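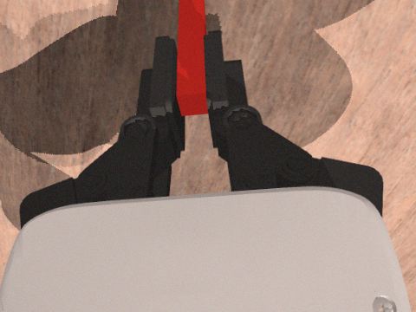
Consumer Claims and Evidence, Week 4
Handout, 11/05/2022

1. Where does the number come from?

The Jerkton mattress ad says owners "sleep 19 percent better." Better than what? The small print mentions a survey of 4000 buyers, and that sounds like a lot until you ask who was in it. They had all kept the mattress. People who sent theirs back in October were left out.

Be wary of any survey run by the seller. Find the question as it was worded. If the company won't show it, treat the figure as decoration. 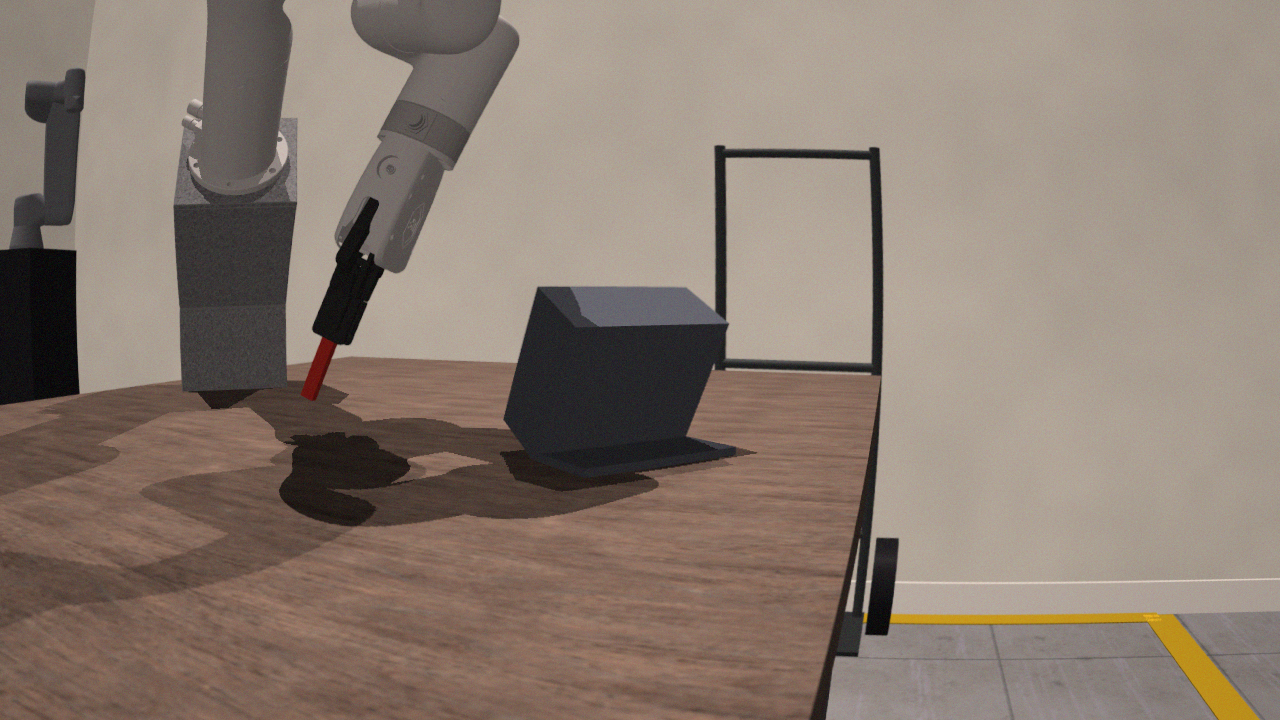

2. Before and after

Kirkalard tested its sleep tea on 16 people for 14 nights. No comparison group. Most people sign up for a sleep study when they're sleeping badly, and bad spells tend to pass with or without tea.

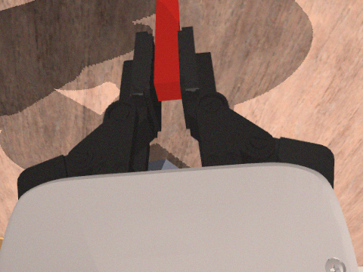

The same goes for the Ikville pillow trial, which at least admits it had no control group, though only on the last page.

For next week: bring one ad with a percentage in it and write down what you would need to know before believing it.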